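May 2020

I finished the book. It was a Tuesday evening, the window was open, and I read the last page two times because I did not trust the first time. Then I put it on the shelf, took it down again, and looked at the number at the bottom of the last page. 1,218.

The novel is called *Drindel*, and it follows one family and one river through four generations. I bought it in a second-hand store when I first moved to Prenden, and for nine years it stood on my shelf and looked at me. I told visitors that I was saving it for the winter. There were nine winters.

English is my third language. I use it every day at work, where I write letters and reports, and people are kind enough to say that my English is very good. But a report has maybe 200 words that it uses again and again. A novel is different. In the first chapter of *Drindel* a man repairs a roof, and I had to look up eleven words before he came down the ladder.

I want to write down how I did it, mostly for myself, but also for my cousins in Kashindye who keep asking me which book in English they should start with. (My answer is: a thinner one.)

## The place

I tried the bed first. In bed I fell asleep after two pages and in the morning I did not remember who was married to whom. I tried the sofa, but the sofa is where the television is, and the television always wins.

In the end my place became the kitchen counter, on the high stool, with the pink bowl pushed to the side and the book flat on the stone. It is not comfortable. You cannot lie down on it, and your back starts to speak to you after forty minutes. That turned out to be a good length for me. When my back complained, I put in the bookmark and made tea.

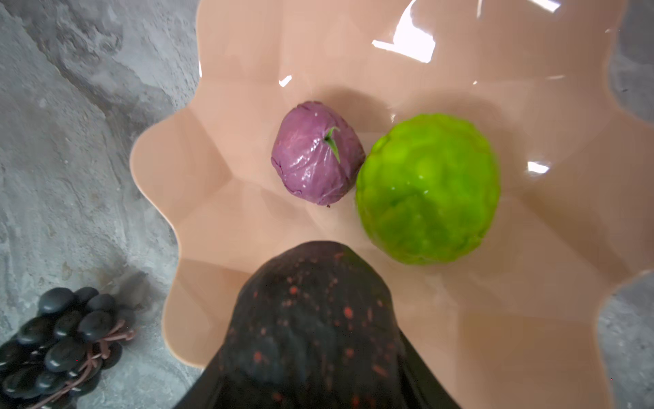

## The rules I made and the rules I broke

In January I wrote three rules on the inside of the cover, in pencil.

1. Read every day, even if it is one page.
2. Do not look up a word the first time you meet it.
3. Do not read the translation.

The first rule I kept, except for four days when I had a tooth taken out and was feeling sorry for myself. I decided that these days count anyway. With them, the whole book took me 93 days.

The second rule was the most useful, and also the one that made me most angry. I am a person who likes to understand everything. At school we were not permitted to go to the next sentence if there was a word in this one we did not know, and I carried this habit for thirty years without asking if it was a good one. With *Drindel* I made myself continue. If a word came back a second time, I underlined it. If it came back a third time, I looked it up.

Very many words never came back. The author uses "gunwale" once, on page 88, and then no more boats have a gunwale for the rest of the book. I would have learned it, written it in my notebook, and forgotten it by Sunday. But "sullen" came back all the time. Half of this family is sullen. By page 200 I knew exactly what sullen means, and I had it from the people and not from the dictionary: the way the oldest son stands in the doorway, and how he answers his mother when she asks if he has eaten.

The third rule I broke once. There is a long chapter where the grandmother tells a story inside a letter inside another letter, and I did not know anymore who was "she." I borrowed the translation from the library, read those twenty pages at the table by the entrance like a thief, and gave it back the same afternoon. I am a little ashamed. But I also noticed that the translator had the same problem as me, and solved it by adding names where the original has none.

## The notebook

I used a Nekon notebook, the gray one with thin lines. I bought it for recipes and there are still two soups on the first pages. After the soups comes *Drindel*.

For each word I wrote the sentence where I found it. I did not write the meaning in my own language. This was advice from a radio program, and I did not believe it, but I tried it. When I go back now and read "she folded the sheet briskly, as if it had insulted her," I do not need any translation for briskly. If I had only written the word and its meaning, it would be one more line in a list, and I have many such lists from school. They are in a box. I never open the box.

I did a small calculation in February when I was in a bad mood. I had read somewhere that a person needs 3,000 words to be able to follow ordinary conversation, and I wanted to know how far above this I was. It is impossible to know, of course. You cannot go around in your own head and look at what is there. I spent one evening on tests on the internet, each one gave me a different number, and on that evening I read only one page.

## What happened in the middle

Around page 400 I wanted to stop. I think this is normal with long books and it has nothing to do with the language. The first generation had died, the interesting uncle had gone away to sea, and there was a very long argument about the price of a mill. I read about this mill for a week. I had no feelings about the mill.

I also made a mistake, which was to tell people. I told them at work that I was reading *Drindel* and then they asked me every Monday where I was. At first this was nice. Later it was like having a teacher again, and I began to say a page number a little higher than the true one. So then I had to read quickly in the evening to make it true.

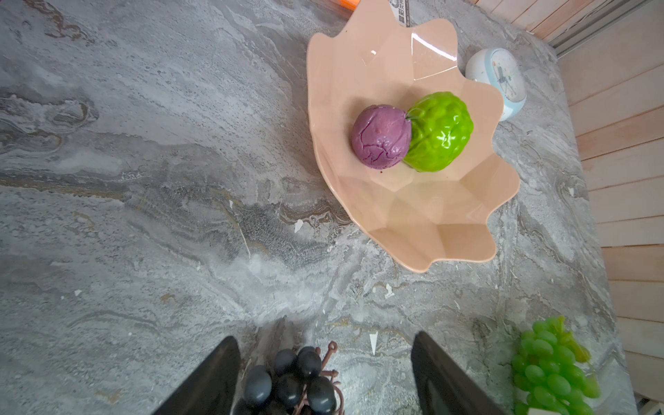 What helped me was to read aloud. I live alone, so there is no one to disturb, only the refrigerator. When I read with my eyes, the argument about the mill was gray from beginning to end. When I read it with my voice, I could hear that the younger brother was being funny. He had been funny for thirty pages and I had missed it completely! The humor in English is often very quiet. It sits in one small word, in "rather" or "quite," and if you read only for the meaning, you step over it.

After this I read all the dialogues aloud, and gave each person a voice. The mother has my aunt's voice, who never spoke a word of English in her life. The priest speaks like the man who announces the trains.

My pronunciation became better too, I believe, but there were surprises. I had been saying "colonel" in my head for many years with all its letters. I will not tell you how I said "quay."

## April

In April I was at home every day, like all of us, and I thought that I would now read twice as fast. I read slower. There was more time but less quiet inside it. I would read one paragraph, get up, wash a cup that was already clean, listen to the news, sit down, and find that I had lost the paragraph.

So I moved the reading to the morning, before the radio, before the telephone. Half past six, the stool, the lamp above the counter, the first tea. The street in Prenden is very silent at this hour, and these weeks it was silent all day, but in the morning it was the normal silence. I liked that. For forty minutes it could be any year.

The last 300 pages I read like this, and they are the ones I remember best. The river floods again, and the uncle comes home from the sea as an old man, and nobody in the house recognizes him except one of the dogs — and it cannot be the same dog, he was away for fifty years. I thought about this dog for several days. I looked back through the whole book to see if I had misunderstood something. I do not think I did. The author simply let the dog know.

I do not have a person to discuss it with, since the colleague who asked me every Monday where I was has admitted that he never read past the mill.

## For my cousins

Take a book that you would want to read also in your own language. Do not take one because it is important. Leave the dictionary in another room, then you have to stand up for each word, and you will see that most words are not worth the walk. Read the conversations aloud.

And if you stop in the middle, put the bookmark in and leave the book where you can see it. Mine waited nine years and was not offended.

I have already started a new one. It has 160 pages and is about a man who keeps bees, and yesterday I had to look up only "smoker," which here has nothing to do with cigarettes.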